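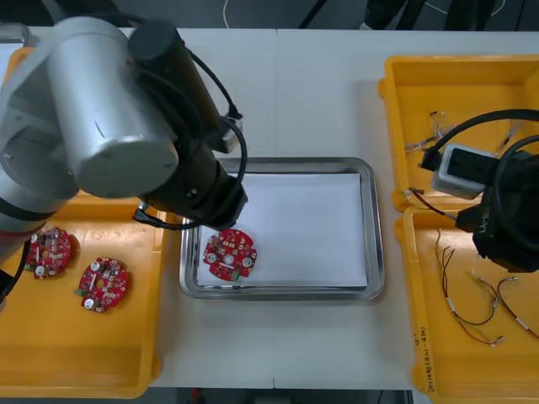
Re: [benchwork] Two-arm cell for board and harness kitting, next year's budget

Angeliki Stefanou wrote:

> Hi all,
>
> We have until the end of August to get equipment requests in
> at Brullgate, and I'd like to ask for a two-arm cell for the
> board and harness kitting. The work is simple enough on paper.
> Red boards come out of the yellow trays on one side, wire sets
> out of the yellow trays on the other, and one of each ends up
> on the paper in the steel tray, ready for the solder bench.
>
> Mathur has quoted us for a pair of arms, grippers, the Firnik
> controller and a week of setup. Dusonska came in lower but
> wants us to supply the table and do the programming. Mathur
> says payback in 6 months on one shift. Has anyone on the list
> bought something like this, and did the payback number hold
> up? I'd also like to know what you wish you had put in the
> request and didn't.
>
> Angeliki

Angeliki,

I have bought two cells of this general kind and talked a plant manager out of a third, so take this as coming from somebody who is already leaning one way.

First, the payback number. Ask Mathur to show you the labor figure it's built on. When I got a number like that, the vendor had taken the full wage of one person for one shift and counted all of it as saved. The person did not go away. She filled the trays, cleared the stoppages, and carried the finished kits to the next bench, same as before, and the thing we'd automated was the part of her day she could do while talking. If your kitting person also does incoming inspection or chases missing parts, go stand there with a notepad for a morning and write down how much of the time is really picking. Then redo the math with that.

> Red boards come out of the yellow trays on one side

I'd believe the board half. A stiff flat part with an edge you can grab, and it's the same part every time. But your boards are round with notches in the outline, and that raises a question I don't see in your note: does it matter which way they're turned when they land on the paper? If the solder bench wants the green connector facing the same way on every kit, then somebody has to load the trays that way, or the cell has to see the board and turn it. Both cost money. The first one costs it quietly, every day, in the time of whoever loads the trays, and it won't be anywhere on the quote.

Also ask what part of the board the gripper is allowed to touch. We had small components near the edge and didn't think about it until the first batch went through test. I would want that in writing, with a drawing, before a purchase order goes out.

> wire sets out of the yellow trays on the other

This is where I get grumpy. Thin loose wires in an open tray are about the worst thing you can hand to a robot. They hook on each other, they hang off the gripper, and they spring back to a different shape than the one you put down. If two sets are lying next to each other you will pick up both sooner or later, and the arm won't know. Every demo I have been to had one wire set in the tray, freshly laid out by the application engineer, who then stood between me and the tray. Ask for a demo with the tray as it looks in the middle of your shift, loaded by one of your own people, and don't let anyone tidy it.

Bring the ugly sets too. The ones with stripped ends and no connector are a different job from the ones with a housing you can pinch. If your mix has both, get a quoted rate for each. An average of the two tells you nothing.

Our second cell was specified at 4 harness picks a minute. It did that in the vendor's shop. On our floor, with our wires, it did three on a good day and stopped altogether whenever a tangle came up, which was often enough that we put a bell on it. We ended up paying for molded inserts so each set had its own slot, and then paying a person to put the sets in the slots. At that point she might as well have put them in the steel tray, and for most of one winter that is what she did, with a pair of parked arms standing over her.

On Mathur versus Dusonska, I've had quotes from both and bought from neither, so I can't tell you who picks up the phone. But I wouldn't call the Dusonska quote lower until you've added a table, the programming, and whoever does the programming not doing their regular job. "We'll program it ourselves" in my shop meant one guy, evenings, and then he left. On the other side, ask Mathur what happens after the week of setup. Who retrains the picks when purchasing changes wire supplier and the sleeves come in a different length? If the answer is a day rate plus travel, put several of those visits in the first year. You will use them.

And find out what the Firnik controller needs every year to keep running. I mean license, support, and spare parts, and whether you can still open your own programs if you stop paying. I asked that about a different box once and the room got very quiet.

> I'd also like to know what you wish you had put in the
> request and didn't.

In no special order:

Spare gripper fingers, a full set for each arm. They wear, they get bent, and lead time on ours was awful.

More trays than you think. If the cell depends on where the tray sits, then every tray has to be the same, and the old ones with a chipped rim or somebody's marker notes down the side have to go or at least be checked. Include something bolted down to locate them too. Trays sitting loose on a flat table will move.

Cable management on the arms. Nobody quotes it properly. We lost more hours to a cable snagging on a tray rim than to any fault in the arms.

Guarding, or the paperwork that says you don't need it. Have your own safety person read it, even if the arms are sold as safe to stand next to.

Lighting, if there's a camera involved. Your steel tray is shiny. The paper in the bottom helps, but I'd still try it at the hour when the sun comes in.

Around 60 hours of your own people's time for getting it going, on top of what the vendor does. Ours ran well past that on the harness side, and I never got the overrun approved because I hadn't asked for anything.

One more suggestion, which you can ignore. Split the request. Ask for one arm on the boards this year, with the table laid out so a second arm fits, and keep a person on the wires. If the boards go well you'll have real numbers from your own floor for the second half, and if they don't you've lost less. Your finance people will probably like that better anyway. Mathur won't, and will tell you the pair is cheaper per arm. It may well be.

Before any of that, though, I would get a price from your harness supplier for sending the sets in individually, in strips or slotted trays. I've seen that come back as pennies a set. It makes the robot case stronger if you go ahead, and it speeds up the person if you don't, and as far as I can tell it's the only item here that pays off both ways.

If Mathur does let you bring your own mixed tray to the demo, would you post what happened? I'd like to be wrong about the wires. Stoppage count and how many kits got a double set is all I'd want to know, plus who cleared the tangles.

Walt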